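fruit-bowl-notes

README, last touched March 2, 2019

So this is the folder where I keep everything to do with the fruit. If you came from the Pichon page looking for the soup spreadsheet, that's a different folder (sorry, I keep meaning to fix that link).

What's in here: pictures, a plain text log, and one very long CSV called fruit.csv. The CSV has 2308 rows, and a row is one piece of fruit on one day, with its kind, a size word, a color word, and whatever I felt like typing in the notes column. I started in November because I kept buying citrus by the sack and then finding a soft one at the bottom, and I wanted to know which ones I should be eating first. It grew from there!

How a sort goes

Everything comes out of the plastic and onto the checked cloth, the gray one with the stars and the curly lettering. The big bags stay back by the wall. I only work with a small mixed batch, never the whole sack, which I tried one time and regretted for an entire evening. The purple towel goes over the tray so it makes a soft sort of nest, and the fruit gets moved from the cloth to the towel as it's looked over. 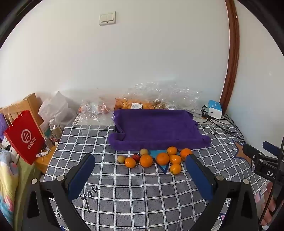 Batch out on the cloth in front of the purple towel, big and small oranges with a couple of yellowish-green ones and one small red one.

The size words are "tiny", "small", "medium" and "large", and yes, I know, I could weigh them. There's a weight column, and it's filled in for 63 rows, all of them from the week I had a Hiltex kitchen scale on loan. I liked that scale. Treat those rows as a bonus and please don't build anything on them.

Color words are looser. I use "orange", "red", "green-yellow" and "brownish", and the same fruit can switch between the last two depending on the lamp. If you're grouping by color, merge those two first and you'll save yourself a headache.

About the towel

I get asked about the towel more than about the data. It's fluffy, it's purple, and round fruit stays put on it, whereas on the bare tray a tangerine heads straight for the rim and then the floor. I did try a dish towel (too thin) and a piece of drawer liner from Irkero (fine, but it smelled like a tire for days). Wash it separately the first time or you'll have lavender socks.

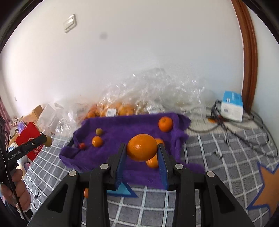 Big ones go down first, by the way, and I leave them a bit of elbow room. The small things get tucked in after that, wherever there's a dip. If something little ends up underneath a large orange you won't see it again until you clear the tray, and then you get to write "found" in the notes column. Search for "found" if you want a laugh, there are plenty.

Known problems

Version 2 of the CSV has the date column in a different order from version 1. I haven't gone back and fixed the old one.

The first 300 rows say "orange" for absolutely everything that's orange, tangerines included. After that I got pickier.

Kind is judged by eye. A little green-yellow thing might be logged as a lime one day and an unripe tangerine the next.
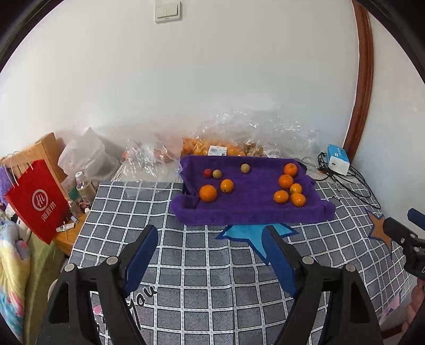
Ten on the towel, oranges grouped at the right, the small red one over on the left.

Using this stuff

Go ahead, copy it, chop it up, put it in your class handout. I've only ever opened the CSV in Gado, so if your program chokes on the commas in the notes column, try setting the quote character by hand. Corrections are welcome through the Pichon page, and please put the row number in the subject line.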